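Yolandi Ndlovu @yolandi_builds
July 3, 2019

Table clearing notes for the two-arm build at Galora, our shared workshop. Long thread. Skip to the end if you only want the cable part.

Yolandi Ndlovu @yolandi_builds
The robot is called Keron. Two arms on one base, one gripper each, a head camera on a mast and a small camera at each wrist. The control code is called Puvarero and runs on an old desktop under the bench.

Yolandi Ndlovu @yolandi_builds
The job is simple to say. Trash on the folding table, trash bin on the floor, move one into the other. I drive it with a pair of hand controllers, the computer logs everything, and later we train on the logs.

Yolandi Ndlovu @yolandi_builds
I have 292 good runs saved. The goal is 1000 before we train anything serious. I did a small training run in April on far fewer and it mostly learned to wave at the table.

Yolandi Ndlovu @yolandi_builds
What counts as a good run: every piece ends up in the bin, nothing gets knocked to the floor, no emergency stop. If I drop something and pick it up again I keep the run but tag it. Recoveries are worth having.

Yolandi Ndlovu @yolandi_builds
Changed the finger covers last month. The old ones were smooth and let go of anything thin. The new ones are black with a dotted texture. Cardboard and tissue hold much better now. Foil was never the problem.

Yolandi Ndlovu @yolandi_builds
Water bottles lying on their side are the hardest thing on the list. Close on the fat part and it rolls. Going for the neck works more often, but then it swings on the way down and the bin has to be close.

Yolandi Ndlovu @yolandi_builds
Flattened cardboard is second hardest. Flat on the table there is nothing to grab. I push it with one arm until a corner hangs over the near edge, then take the corner with the other.

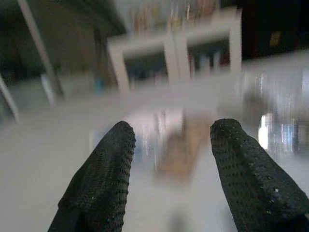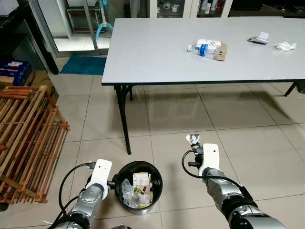
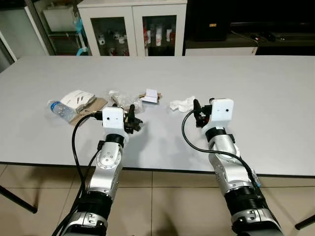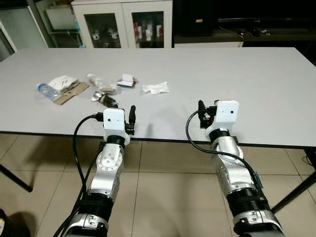

First is a wrist camera, the other three are the head camera. The second has foil in the right gripper and the bin on the floor.

Yolandi Ndlovu @yolandi_builds
The items are real trash. I tried foam blocks in the beginning and the runs looked great and were no use at all for wrappers. Now there is a box under the bench where people leave clean packaging for me. Please keep doing that.

Yolandi Ndlovu @yolandi_builds
I shuffle the layout between runs. Bottle on the left, bottle in the middle, things on top of other things. Piles matter. If every item is lying alone it never learns what to do with a wrapper that sits on cardboard.

Yolandi Ndlovu @yolandi_builds
Someone asked why the wrist cameras if the head camera sees the whole table. From the head, the gripper hides the thing you are about to close on. The wrist view has both fingers in it right up to contact. I look at it for the last inch and ignore it the rest of the time.

Yolandi Ndlovu @yolandi_builds
The wrist picture smears when the arm moves fast. A shorter exposure helps but the evening light in there is weak, so I slowed the arm down for the final approach. Runs got longer. Fine with me.

Yolandi Ndlovu @yolandi_builds
Gripper force: the motors take a value from 0 to 3000. I had it at 3000 for everything and it crushed small boxes. 1707 is where I ended up. Found it by stepping down until the bottle slipped, then going back up a bit. It is not a magic number, yours will be different.

Yolandi Ndlovu @yolandi_builds
Now the cables. Each gripper has a black cable that comes off the side and loops back along the arm. The loop has to be big enough for the wrist to turn all the way and small enough not to catch the table edge. I have been wrong in both directions.

Yolandi Ndlovu @yolandi_builds
Too short: the connector pulled out in the middle of a run and the gripper stayed closed on a wrapper until I restarted it. Too long: the loop hooked the corner of the table and dragged it a few inches. The table is light.

Yolandi Ndlovu @yolandi_builds
Current fix is one strap above the elbow and none below it. The loop moves freely from the wrist and the slack stays on my side of the table. It has held for all of this week's runs. I want a proper printed clip, but the printer is down again.

Yolandi Ndlovu @yolandi_builds
Bin placement. Between the arms, closer to the base than to the table. Farther out and the arms are nearly straight when they drop, and they get shaky. I put tape on the tile and then the tape came off, so now I line it up with the grout.

Yolandi Ndlovu @yolandi_builds
Safety, for anyone copying this at home. Emergency stop on a long cord, in your lap, not on the desk. Shoes on. Arms parked before anyone reaches over the table to reset the trash. I got bumped once in April and that was enough.

Yolandi Ndlovu @yolandi_builds
Logs go to a drive labeled Moon. It is nearly full. If anyone at Galora has a spare drive, I can trade filament or a few hours of soldering.

Yolandi Ndlovu @yolandi_builds
Next on the list: swap the order so the left arm starts half the time. I am right-handed and the data shows it. The left one mostly holds things down.

Yolandi Ndlovu @yolandi_builds
Reply here if you want the finger cover file. The strap is just a hook-and-loop tie from the kitchen drawer.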